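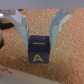
Le cube violet nuit, côté « moins », au-dessus du liège.

Jeu Akia : le cube, le liège et ce que j'en pense

On m'a vendu Akia comme un jeu d'adresse et de calcul mental « pour toute la famille ». Je me méfie des jeux pour toute la famille, qui finissent en général au-dessus de l'armoire. Radwa Zaki, qui tient le rayon jeux chez Haugen, a insisté, et je suis repartie avec la boîte en traînant un peu les pieds. 

La couleur d'abord. Le catalogue dit « aubergine ». Je dirais plutôt bleu marine tirant sur le violet, très sombre, et mat. Le mat me plaît, je l'admets : un cube brillant ferait jouet de kermesse. Reste à savoir ce qu'il en sera après un hiver entre les mains de mes neveux.

Le signe ensuite. Un trait court, jaune-vert, posé dans la partie haute de la face. Sur un fond pareil, il se lit bien, rien à redire. Mais un trait seul, est-ce un moins ou un tiret ? La règle répond « moins » à la page 2, encore faut-il la lire avant de commencer. Chez nous, la première partie s'est arrêtée là-dessus pendant un bon quart d'heure.

Il y a aussi le minuscule point blanc, près du coin supérieur droit de la même face. Défaut, poussière, repère ? La règle n'en parle pas. J'ai écrit à Dellaveck, l'éditeur, qui m'a renvoyé une réponse très aimable sur la qualité de ses finitions – et pas un mot sur le point. Frøydis Tveit, avec qui je joue depuis des années, soutient que c'est voulu. Je n'y crois pas.

Quant au liège orangé et moucheté, je l'attendais au tournant. L'argument officiel est qu'il amortit la chute du cube. Sur ma table, le bruit est plus sourd, d'accord. De là à parler de « confort acoustique », comme sur la boîte, il y a de la marge. En revanche, le cube sombre ressort nettement sur ce fond clair, et c'est déjà plus utile que le reste de l'argumentaire.

La variante Sturudach, qui se joue à deux équipes, attendra le mois de mars. On m'en dit beaucoup de bien, donc je me méfie.

Page mise à jour le 27 décembre 2019.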